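Week 6 – Teaching by showing: hand-held demos vs. remote control
Notes for section, typed up fast, fix later. Slides have the math, these don't.

Recap from Friday. We want a policy that maps what the robot sees to what it does. Somebody has to produce the training pairs. Two ways we care about in this course:

1. Remote control (teleop). Person drives the real arm, leader arm or VR controller or spacemouse. You record joint states and camera images directly. What the arm did is what you log.
2. Hand-held gripper. Person carries the gripper itself and does the task with their own arm. No robot in the loop. You record camera video plus where the gripper was, and work out the robot motion afterward.

Teleop: good and bad
Data is always reachable by the robot, it was the robot that did it. But slow. People overshoot, stop, back up, try again, and all of that ends up in the demo. No feel for contact unless you paid for force feedback. Anything soft or tangled is miserable. Students in last year's class took forever on the cable task and most of them quit halfway through the set.

Hand-held: good and bad
Fast, natural, you feel the object through the handle. Easy to move to a new room. Cost is that you need the pose of the gripper at every time step, and pose is where things go wrong. Also nothing stops you from doing a motion the arm can't do. Wrist twists especially. Check reach limits BEFORE you train, see the Clerken worksheet.

Getting the pose
Options: visual-inertial tracking from the gripper's own camera, outside cameras looking at printed markers, or both. Markers on a cube are popular since a flat marker is useless when you see it edge on. With a cube at least one face usually points at something. Two faces visible at once is better, the corner pins down the rotation (ask me about the flip ambiguity, it will be on the problem set).

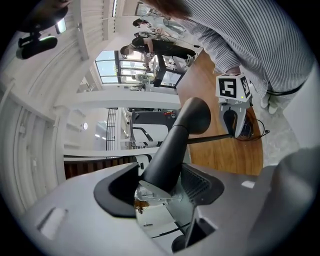
Things that break marker tracking, in the order you will hit them:
– motion blur. Slow down on the approach, not everywhere
– your own forearm or sleeve in front of the marker
– glare from windows. Blinds down in the afternoon
– marker printed at one size and entered in the config at another. Position comes out scaled, everything looks fine untill you replay it

The last one cost Doğukan Sönmez a whole set of demos in May. He has kindly let me use his log as the bad example in Guditz, folder 2. Open it and look at the height over the table.

Syncing
Each camera has its own clock. If gripper video and outside tracking are off by 50 ms, the policy learns to close early or late. Do the clap: open and close the fingers sharply at the start of every recording, in view of everyone. Then line up the streams on the closing. Do it at the end too so you can catch drift.

How to give a good demo
Same start pose region, but vary it a little. Move the objects between takes. Don't talk with the gripper in your hand, people gesture. One smooth try. If you fumble, recover if it looks like something the robot might need to recover from, otherwise toss the take and mark it in the sheet. Don't trim the fumble out of the middle!! the jump in pose will look like an action.

Keep your free hand out of the work. If it holds the cable while the gripper plugs it in, you just taught a one-arm robot a two-arm job.

Assignment 3 (pairs)
Collect 67 takes with the hand-held gripper and the same task again by teleop, as many as you get in one lab slot. Process both with Clistine. Turn in:
plot of gripper path, both methods, same axes
fraction of frames with no valid pose, and which part of the task they fall in
half a page – which set would you rather train on and why
Limit 800 words total, I do stop reading.

Reading: Mfinanga notes ch. 4, skip the proof. Chapter 5 if you have never seen action chunking, we start there next time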